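Lauri Tuominen wants me to believe that a towel can be folded wrong. He has been teaching people to fold them for years, first at a guesthouse in Vurholm and now through a home course called Milik, and he charges $136 for it. I went on a Wednesday afternoon expecting to be sold something.

"Most people fold for the closet," he told me. "They should be folding for the shelf they've got."

I asked what the difference was. He said closets in catalogs are deep and the ones in apartments aren't, so a towel folded in half and in half again sticks out over the edge. His answer is thirds, lengthwise, then in half. It seemed like a thin idea to hang a course on, and I said so.

"It is thin," he said. "People pay for the practice."

The course runs 32 lessons. I wondered who needs that many. Tuominen says sheets take up nearly half of them, and that fitted sheets are where students quit. He couldn't tell me how many quit. He did claim that a properly folded stack saves "roughly 100 hours" over a lifetime, a number he admitted he got from his old boss at the Ezeani laundry, who never showed him the math.

He does his folding on the bed, with the quilt pulled flat first. Tables, in his view, are too slick and usually too small for a bath towel.
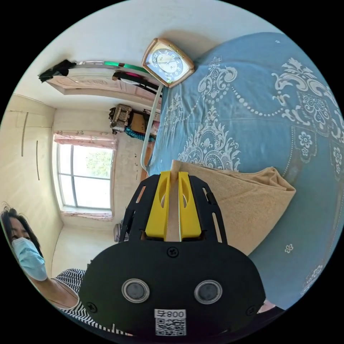
Should a towel be folded with the edges tucked inside?

Only if the shelf is open and you care how it looks; behind a door, tucking costs time and changes nothing.

That was the most sensible thing he said all afternoon. When I asked whether he folds his own laundry this way, he took a while. "The towels," he said. "My shirts go on a chair."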